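Choosing Bowls for a Small Kitchen

Glenys Rewi has sold tableware at Orasholm for 25 years, and the first thing she checks on a bowl is the foot, the unglazed ring it stands on. A rough foot scratches the bowl stacked beneath it. Run a thumb around the ring in the shop. If it drags, leave the bowl on the shelf or ask for it to be sanded.

Glaze comes next. A glossy interior rinses clean faster than a matte one and shows fewer gray marks from spoons. Matte glazes can be rubbed with a paste of baking soda and water, but the marks come back. Tilt the bowl under a lamp and look at how the reflection sits. A smooth coat gives a clean highlight. Pinholes and ripples break it up.

Rims take most of the damage. A thin rim is pleasant to drink from and chips sooner. Rewi stacks hers no more than 3 high and keeps them off the open shelf above the sink. Albertina Bastos, who buys for the Neves stores, prefers a rolled rim for households with children and accepts the extra weight.

Color is a smaller matter than most buyers make it. Pale blue has sold steadily at Orasholm since 2000. It sits well with white cabinets and does not fight a patterned cloth. With a large plaid, plain bowls are the safer choice. Buy two of one style first and use them for a month before filling out the set.

A cloth also softens the landing when a bowl is set down hard. Cotton grips better than coated fabric, and it can go in the wash with the dish towels. 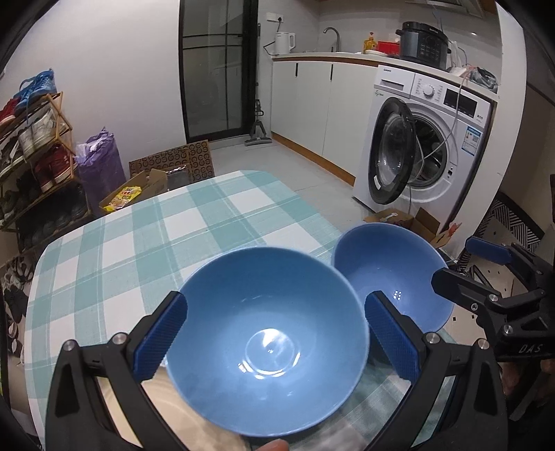
Storing the Set

Put a sheet of felt or a folded paper towel between bowls that are used less than once a week. Cups go on a separate shelf, handles facing the same way.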